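Sokden Tray Supper Set, six months in

I bought the Sokden set in October for a household that eats lunch wherever there's a flat surface. You get a plate, a bowl, a cup and a blue plastic tray to put them on, plus a leaflet of 23 pages, most of them about the tray. I have read it. It's a tray.

The bowl is the best of the lot. It's ribbed round the outside, so you get some grip with soapy hands, and it narrows towards the base, so it sits well inside the plate.
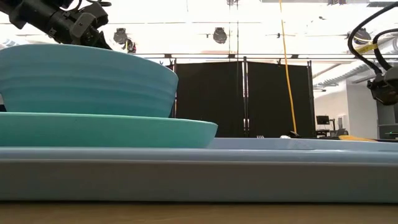 My one quarrel is with the ribs, which collect dried porridge like nothing I've owned. A nail brush shifts it. The leaflet suggests "a gentle wipe", and I'd like to meet the porridge they tested that on.

The tray takes plate, bowl and cup with space left down the side for a yellow napkin, if you fold it. Cutlery isn't included. I use a fork and spoon with orange-tipped handles and they live on the table, where they clash with everything.
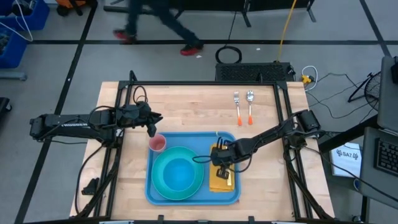 Mark Anthony Soriano writes that his bowl has been through the dishwasher 134 times (he keeps a tally on the door) and the blue hasn't shifted, though the cup has gone a bit cloudy.

Mine gets washed by hand, so I can't argue. The cup is pink, by the way, and small. Two gulps of squash and you're up again for a refill. I had a Fleken before this with a proper mug – ugly thing, held a pint – and I miss it most mornings.

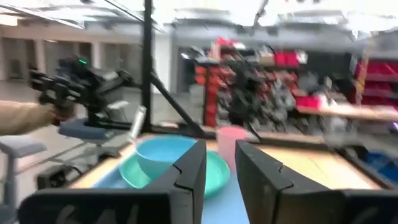 At 56 pounds it isn't cheap for plastic. Kudaneck had it for almost ten less last time I looked, with slow postage. I'd buy the bowl and plate again and find my own cup.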